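Lirnau to collect small kitchen goods at the curb from May

Households in Lirnau will be able to leave unwanted kitchen items out with their recycling starting in May, under a change to the town's collection contract approved last night.

The new service covers cups, bowls, plates, colanders, pans and small countertop appliances such as toasters and toaster ovens. Until now, residents have had to take these items to the transfer station on the edge of town, which is open on weekday mornings only, or put them in the trash.

Cans, bottles, paper and cardboard will still be picked up every two weeks. Kitchen goods will be collected once a month on the same truck, in a separate gray bag. The bags will be delivered to all 3188 addresses on the town's collection list before the first pickup.
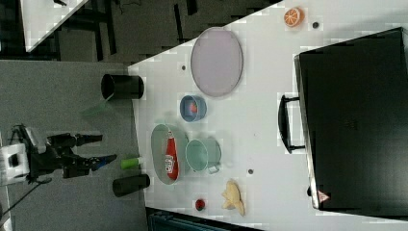
Drink cans stay in the regular bin. Dishes go in the new gray bag.

Lekico, the company that has run trash and recycling pickup in Lirnau for eight years, will handle the new service under its current contract. The town will pay an extra $13 per household per year. The cost will be added to the fall utility bill, and residents already on the reduced rate will not be charged.

Bags must be tied and left beside the bin by 7 a.m. Anything put out later will be left until the next month. Broken glass, knives, and anything with a battery inside will not be accepted. Appliances should be unplugged long enough to cool, emptied of crumbs and grease, and have the cord wrapped and taped down. Anything too large for the bag, including full-size microwaves, still has to go to the transfer station.

Items in good condition will be sent to the Amarasinghe reuse store on the old mill road, where they will be checked, washed and put on sale. The store already takes donated furniture and expects to clear a back room for the kitchen goods. Electrical items will be tested before they are sold, and those that fail will be taken apart for metal. Plastic dishes that are cracked or badly stained will go to a processor outside the county.

A trial last fall covered 280 homes in the streets north of the rail line. The town's report on the trial said most of what came in was plastic dishes and metal pans, with a smaller amount of electrical goods. It also said some bags held food waste and had to be thrown out whole – a problem the town hopes to avoid by printing the list of accepted items on the bag itself.
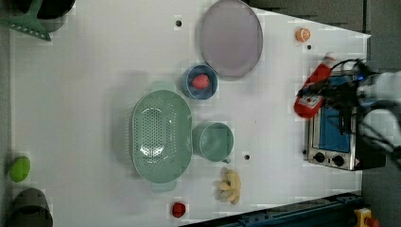 One resident of Mill Street told the meeting that a monthly pickup was too far apart for people in apartments, where there is no room to keep a bag of old dishes for four weeks, and asked for a shared drop box behind the library. The town said it would look at the request after the first three collections but made no promise on a date.

Apartment buildings with shared bins will not get individual bags at first. Building managers will be sent a form asking how many bags they need and where the truck can stop. The form is due back before the end of April, and buildings that do not return it will be left off the May route.

Businesses are not included. Fedetti, the restaurant supply shop on the square, will go on taking used commercial pans and trays from restaurants and cafes in return for store credit.

The same meeting put off a decision on longer hours at the transfer station. That item is expected to come back in June, along with the cost of repaving the entrance.

Pickup maps will be posted at the town hall and the library. Residents who have not received a bag by the first collection can pick one up at the town hall front desk.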